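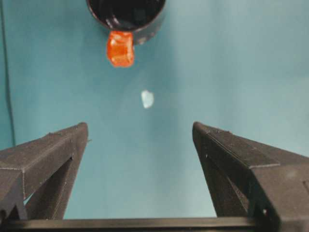 Inventory of the Flat at Firkness

The clerk from Seteck began with the table, as the instructions required. Item 1, cup, black, glossy, cylindrical, smooth rim. Item 2, block, orange-red, translucent, with softened corners. Item 3, flake, white, small. The surface beneath was teal-blue and was entered on a separate line.

Item 2 presented a difficulty. The schedule allowed for foodstuffs, toiletries, candles and sundries. The block might have been a sweet. It might have been a piece of jelly of the firm sort sold in slabs at Drindano market. It lay against the cup, and the form had a box for objects in contact, which was to be ticked only if the contact was deliberate.

The clerk left the box blank and went to read the lease.

The lease ran to 200 clauses. Clause 4 stated that the tenant would keep the table laid for one guest at all times. No reason was given. The rent was low, and the clause had been copied forward from an older agreement, drawn up when the building belonged to Chareonsuk and the stairs were still on the outside. A guest was defined as any person who had been asked. The definition did not say that the person had to come.

The kitchen took two hours. There were plates, a sieve, a tin of string, and a drawer of receipts for sugar. The receipts went back to a November before the current tenancy and were all for the same weight, 500 grams. The clerk put them in date order, clipped them, and valued them at nil.

In the bedroom there was a suitcase mark on the carpet and no suitcase. This was noted under wear.

When the clerk came back to the table the light had moved along the wall. The block was where it had been. The valuation guide offered a rate for confectionery by weight, and the clerk had a pocket scale accurate to 2 grams, but weighing the block meant lifting it from the cup, and once lifted it could not be certified as found. The guide was clear on this point. A thing could be recorded in its place or recorded by its weight. The columns were side by side and only one was to be filled.

The clerk considered the white flake for some time. It could have come from the block, or from a sugar crust, or from the ceiling, which was due for paint. It was entered as a flake.

At twenty to five somebody came up the stairs, stopped on the landing, and did not knock. The clerk waited with the pen over the form. Clause 4 had no provision for who should open the door if the tenant had gone. After a while the steps went down again, slower than they had come up.

The clerk ticked the box for deliberate contact, wrote the word "laid" in the column for condition, and signed the sheet. The key went through the letterbox, as instructed. The cup was left on the table.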